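Vurkunis Segment 2: review after a month of garment labeling

I label and check manipulation recordings for a small team in Vutdale. Most of our work is clothing: folding, spreading, hanging, turning things right side out. Until September we marked up everything with scripts I had written myself, and they were slow and broke often. This review covers version 2 of Segment, the annotation and segmentation tool from Vurkunis, which I have now used on 271 clips.

Segment does three jobs. It lines up the streams from several wrist views on one timeline, it proposes where one action ends and the next begins, and it draws masks and keypoints on whatever is being handled. You correct its guesses and export the result. It runs on a desktop machine, and nothing has to be uploaded. For us that settled the matter, as many of our clips come from people's bedrooms.

Installation took an afternoon. The installer wanted an older graphics driver than the one I had, and the error message didn't say so. Giuliana Llanos, who trains the policies on our side, found the line in the release notes. After that it ran without a crash until I tried to load more than one long session at a time.

My standard test is knitwear. Shirts are easy because the edges are crisp. A thick cardigan bulges, the front edge wanders, and the ribbing at the bottom has a texture that many models treat as a separate object.
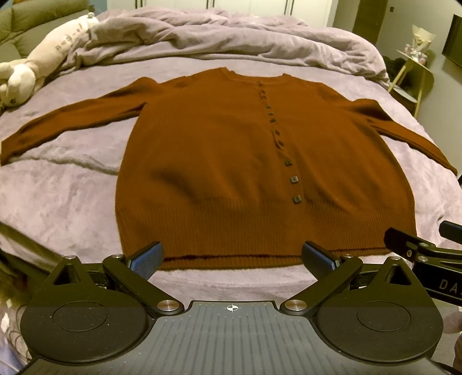

Knit cardigan on plush bedding, both fingers over the ribbed hem.

Segment's garment mask was good on frames like this one. Rust against pale lavender is an easy color split, so I didn't give it much credit for the outline as a whole. What I looked at was the hem. Here the back layer shows as a strip below the front layer, and a policy that is meant to pick up both needs to know they are two. Segment put them in a single mask. There is a setting called layer split, off by default, and with it turned on the tool separated the strip correctly in most of the frames I checked by hand. It also invented a second layer along some of the deeper creases, so you have to go back and delete those.

Keypoints were more mixed. The garment template asks for collar, cuffs, hem corners and front closure. Collar and hem were steady. The button line drifted where the front edge puckers, and the tool likes to draw it straight. You can drag the points, and it will carry your correction forward through the clip, which works well as long as the cloth moves slowly. When a finger covers a point, Segment marks it hidden and keeps a guess at where it is. I like that. Our old scripts dropped the point and started a new one afterward.

The action boundaries are the best part. Out of 109 clips that I had already marked by hand, Segment agreed with me closely enough to leave alone on 106. The three it got wrong were all long pauses with the fingers open near the cloth, which it read as the start of a grasp. I have argued with coworkers over the same kind of moment, so I don't hold it against the software.

Two grippers in one view caused more trouble. Each stream is supposed to follow its own gripper, and the other one should be tagged as the partner.

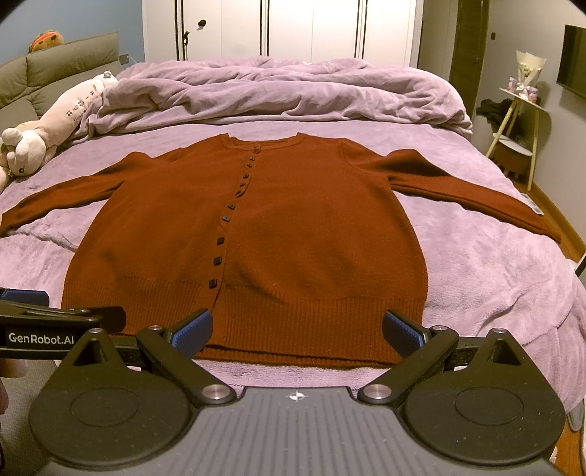

When the partner is only partly in view at the side, the tool sometimes swaps the tags for a few frames, and the exported contact labels then belong to the wrong hand. A check in the export window catches this if you turn it on. It adds almost a minute per clip on my machine. I leave it on.

Background objects were handled better than I expected. Bedding in a similar color gets lumped together, a sheet and a heaped blanket for example, and for our purposes that is fine. Soft toys and pillows near the garment were kept out of the mask. There is an ignore brush for anything else you want left alone, and its strokes follow the camera motion pretty well.

Export goes to the common formats plus Vurkunis's own. I also use Cerkero for training runs, and its loader read the files without changes except for the time stamps, which Segment writes in its own units. Giuliana wrote a short converter. The scripting interface is thin — you can batch the import and the export, but you can't change a label from a script. I have asked for that.

Compared with Quispe, which I used on trial last spring, Segment is slower to open and has an uglier timeline. Quispe had nothing like the layer setting and lost track of hidden points, and on cloth those matter more to me than how the window looks. If your objects are boxes and cups, Quispe is probably enough and it's easier to learn.

I'd buy Segment again for clothing work. Turn on layer split, turn on the partner check, and read the driver notes before you install it.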